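Relabeling failed episodes by where the cup ended up: results and a question about the baseline

Posted in: Manipulation / Imitation learning
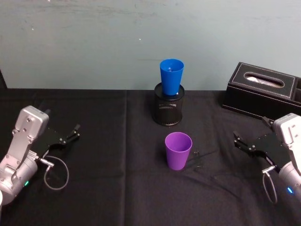 Does relabeling failed demos help if you already have plenty of good ones?

It helps less as the good set grows, and in our runs the gain was gone once we trained on the full set of successes.

yponce
Original poster

Longer version. We have a two-arm tabletop setup and one task family: put a named cup in a named place. The pen holder is one of the places. We collected 2121 teleoperated episodes, and 720 of those were marked as failures by the operator. The usual thing is to throw those out. We kept them and rewrote the instruction to match the final state. If the operator was told to put the purple cup in the holder and the blue one went in, the episode became "put the blue cup in the holder."

Policy is a plain diffusion head on the Urkeo encoder, 4 seeds per condition. With a quarter of the successes, adding the relabeled failures clearly raised the success rate. With half, a small gain. With all of them, the seeds overlap and I would not claim anything.

Wrote it up as a short report with Szymon Sikora. Comments welcome before we send it out in December.

torquelimit
Did you control for the amount of data? Relabeling adds episodes. The low-data condition may just be showing that more episodes are better, whatever the label says.

yponce
Partly. We ran one condition with the failures added and the original (wrong) instructions left in. That was worse than leaving them out. So the label matters. We did not run a condition with the same number of extra clean successes, which I think is what you want.

torquelimit
Yes, that one. Without it you can't say what a relabeled failure is worth compared with a real demo. That is the number people will want from the paper.

ssikora
Second author here. Agree it should be in. The episodes exist, we just have to rerun the low-data split. Two days of training.

gray_cable_guy
How did you decide the final state? By hand or with a model?

yponce
By hand for the first batch, then a classifier called Modis that a former student in our lab wrote. It looks at the last second of the head camera. We checked a sample against hand labels. Most of the mistakes were on cups that had landed half on the rim of the holder. We drop those now.

m_okel
I disagree with the framing. An operator who fails moves differently from one who succeeds. There are regrasps, pauses, the arm backs off and comes in again. You relabel the goal but the motion is still bad motion. We tried this on the Arellano bench tasks two years ago and got policies that hesitated over the object before closing. Success rate went up a little and episode time went up a lot. Do you report time?

yponce
Not in the current draft. I have it logged. Looking now, mean episode time in the low-data condition is 18 seconds with relabeled failures in, and shorter without. So you may be right.

m_okel
Then I'd put that next to the success rate and let readers decide. To me a slower policy that drops fewer cups is a different result from a better policy.

torquelimit
I don't think slow is bad here. If regrasping is what gets the cup in, that is recovery behavior and you want it. Clean demos almost never show recovery.

m_okel
Recovery is fine. Hesitating before a first grasp that was going to work is not recovery. You can tell them apart by looking at gripper open/close events per episode. One close and a long approach means hesitation. Several closes means regrasping.

ssikora
That's an easy plot. We store gripper width at every step for both arms. I'll do it per seed.

wernthorpe_lab
We have a similar set at Wernthorpe with plates in place of cups. Trimming helped us. We cut everything before the final grasp in the failed episodes and kept only the part that led to the end state. The slowdown mostly went away. Small set though, and one robot.

yponce
Trimmed how? By gripper close?

wernthorpe_lab
Last close before the object moved, minus one second. Crude. It cuts too much on two-handed episodes, so check those by hand.

yponce
Thanks. New plan: matched-size clean control, gripper events per episode, and a trimmed condition. I'll post the tables in this thread when the runs finish.

m_okel
Please keep the full-data condition in, even if it shows nothing.

yponce
It stays in.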